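How Does a Robot Know Where Its Hand Is?

Close your eyes and touch your nose. Easy, right? You didn't have to look, and you probably didn't have to think very hard. Your brain always has a pretty good idea of where your arm is, how bent your elbow is, and how far your finger has to travel.

A robot arm has no brain, so people have to write one for it, or at least a little piece of one. We call that piece software, and it is a long list of instructions that a computer follows very, very fast. Nhàn Khổng writes software for robot arms at a small company called Rustero, and she says the first thing her program does every morning is ask each joint, "How bent are you?" Her program is named Kiều, and it asks that question 30 times every second (try saying it that fast!).

Once Kiều knows how bent every joint is, it can work out where the gripper must be. Then it does the same puzzle backward. If the gripper needs to reach a little block on a table, how much should the shoulder turn, and how much should the elbow bend? There is usually more than one answer, so the software has to pick one that won't knock over a bottle on the way.

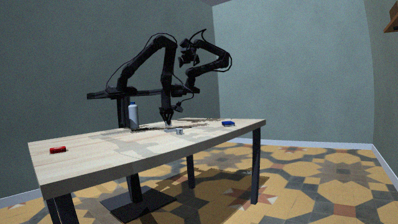

Practicing in a Pretend World

New software makes mistakes, just like you did when you were learning to tie your shoes. So Nhàn and her friend Phong Sầm let Kiều practice inside a computer first. The table, the arms and even the floor tiles are drawn by a program called a simulator, a bit like a video game that cares a lot about how things bump and fall. If a pretend arm drops a pretend block, Phong clicks a button and everything goes back to where it started.

One Tuesday they gave Kiều 67 tries at picking up a block, and it missed 20 of them. Phong was delighted! Every miss gave him something to look at, and he found that the gripper had been closing a tiny bit too soon.

Try It Yourself

Put an eraser on a table and ask a friend to close their eyes. Now guide their hand to it using only words like "left," "down" and "stop." Write down every word you needed, and you'll have your very first robot program.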